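Robot arms promised to Fedby's packing staff, with few details

Temden wants small robot arms sorting parts at its Fedby site by December. The firm says none of the 412 jobs there will go. It has not put that in writing.

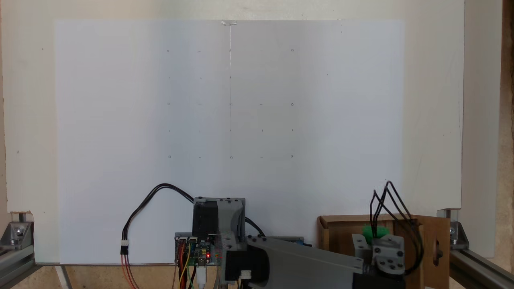

The arm's gripper beside an open cardboard box.

Packers would become "cell minders," watching 3 arms each at the same hourly rate. Mieke Meijer, a packer who has seen the plan, asked who clears a jam when one person has three machines to watch. Managers told her training would cover it. The training lasts 30 minutes.

A marked sheet of paper is a long way from a night shift.

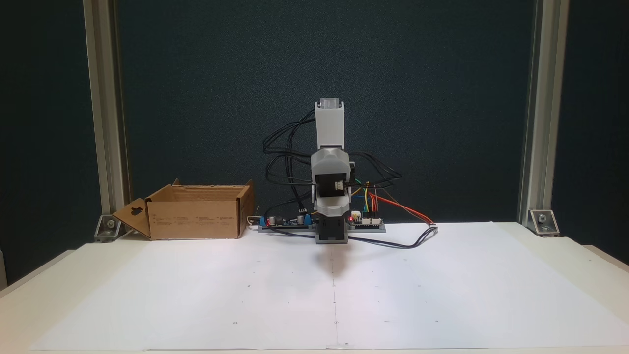
What happened at Patorcombe

Temden made the same promise at Patorcombe. It has declined to say how many people work there now.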